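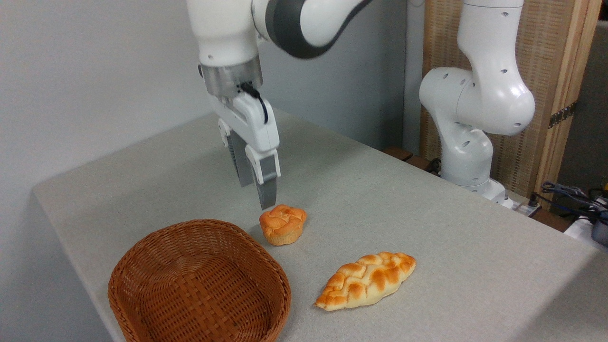 Elter Manipulation Group — Teleoperation and Demonstration

Minutes, March meeting, 10:00
Present: Évan Gaillard (chair), Clotilde Guillot (minutes), operators from both shifts
Apologies: Chauvin liaison

1. Previous minutes
Accepted with one correction: the gripper force limit under item 3 applies to replay only.

2. Bread task, status
Set stands at 1439 accepted demonstrations, all by remote control. The task is unchanged: bun and braided loaf into the wicker basket, one item at a time. Gaillard reported that most rejected runs fail at the approach. Operators come down with one finger too close to the top of the bun and then correct sideways. He asked for a pause above the item with the fingers open, then a straight descent.
Guillot noted that the loaf is the harder item when it lies diagonally. Wrist rotation should be finished before descent. Agreed.

3. Hand guiding
Proposal to record 90 runs by hand guiding for comparison with the remote set. Discussion of whether the operator's hands would show in the side view. Left open — Guillot to try 4 runs first and circulate them.

4. Start positions
Basket stays left of the loaf for the current block. Bun position to vary between runs, including placements close to the rim. Stindomska layout sheet to be updated.

5. Replay
Astach build replays at 70 percent speed without dropped commands. Full speed not yet approved.

6. Actions
Gaillard: revise operator notes on approach and wrist rotation.
Guillot: hand guiding trial, layout sheet.
Both shifts: label rejected runs by phase (approach, grasp, transfer, release).

Meeting closed 10:50.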